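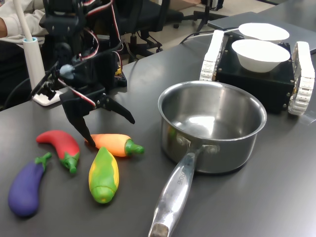
Which play food should go in the kitchen corner for the under-fives?

A small set of vegetables that look different from one another, one real saucepan, and a couple of bowls. That is enough for two or three children to play with at the same time, and it can be put away in a few minutes.

We have had this question from several families since the play kitchen at the Tripathi Street toy library was sorted out in August. Ritu Mathur and Pallavi Shakya went through every box on the shelves and took out whatever was cracked, sticky or missing its other half. The library now has twelve kitchen sets for loan, and each one fits in a single drawstring bag.

The vegetables

The eggplant, the red chili pepper and the ear of corn are the ones children ask for by name. They have very different shapes, so a child who doesn't know the words yet can still find the one you are asking for. The purple eggplant is long and curved with a little green cap. The chili is hooked. The corn has its kernels showing on one part and green husk on the rest.

Then there is the orange one with the green top. Some families call it a carrot and some call it a pepper, and we have stopped correcting anybody. On the loan card it is written as "orange vegetable" - please check for that when you pack the bag.

We don't lend out the play food that comes in halves and sticks together. The fastening strips collect hair and carpet fluff, and once one half is lost the other is no use to anyone.

The saucepan

Each set has a real stainless steel saucepan in it. Toy pans are lighter, but the handles on ours kept coming loose, and Madhu Kanaujia was gluing the same three every month. A small steel pan lasts for years. It also makes a good noise, which you may or may not want at seven in the morning.

Show younger children how to turn the handle away from the edge of the table. It's a habit worth having before they get near the stove at home. If you have a child who likes to bang, put a folded dish towel under the pan.

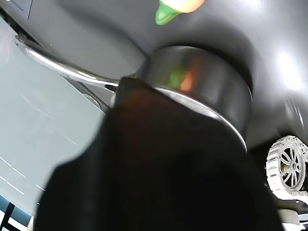 Cleaning before you return a set

Wash the vegetables in warm water with a little dish soap and dry them with a towel. Please don't put them in the dishwasher. The saucepan and bowls can go in with your own dishes, but remove any stickers first.

Check the bag against the card before you come in. If something is missing, just tell whoever is on the desk. The charge for a lost vegetable is still 20 cents, and most of them turn up under a couch later on.

Sets can be returned on Saturday mornings or left in the blue bin by the side door. Pallavi would like to hear from anyone with a spare small saucepan with a lid.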